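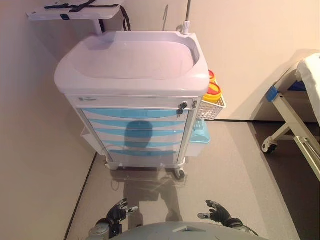 the cart, blue handles, key in the lock

wardlate
OK so who here has moved to 12 hour shifts and regrets it? Our unit switched in February. Three on, then off. Pay is the same, but my feet are wrecked and I eat dinner at 9 pm like a raccoon.

pelican_rn
No regrets. Fewer commutes. I drive 279 miles a week less and that's real money.

wardlate
ok but you're 26

pelican_rn
34 thanks — and my knees are worse than yours

mossback
Disagree with pelican. The last four hours are where mistakes happen. I'd take 8s back tomorrow. Also nobody gets the break on paper, you get ten minutes and a granola bar.

pelican_rn
that's a staffing problem, not a shift problem. 8s with no staff are just as bad

mossback
Sure but you're home sooner

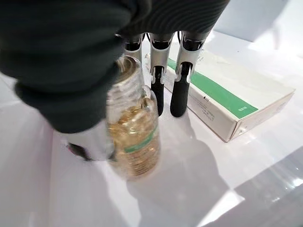
tansy44
How do you all sleep between back to back nights?

wardlate
Blackout curtains, phone in the kitchen, no coffee after 2 am. Takes me nearly a week to flip back tho.

tansy44
thx. trying the curtains. Anyone use the Wandero app to swap shifts? Ours wants to charge for it

mossback
Used it at Nelum. Swaps dissappear if the manager doesn't click in time. Paper sheet was better

pelican_rn
works fine for us. turn on alerts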